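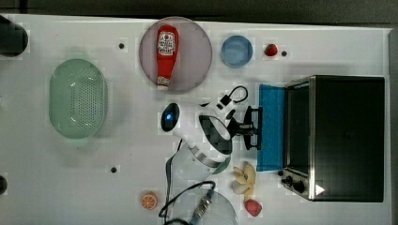
Play kitchen table, Trundetton open day

3 July 2019
By the Godoy family blog

We drove 60 miles to the Gekance open day and I'd go again tomorrow! Each table had its own little kitchen laid out on plain white.
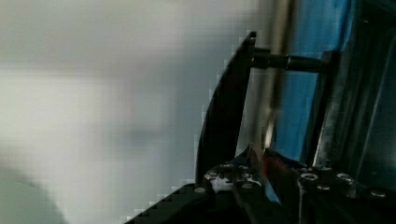
Page last changed: 3 July, evening

Parking was easy, and the soup at Surkham on the way home was great.
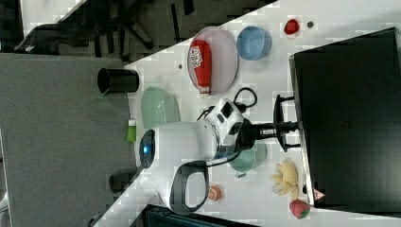
I've loved play food since I was small, so I stayed ages. The pale yellow bananas won me over, and I liked the ketchup lying on its pink plate by the blue bowl (want that bowl!).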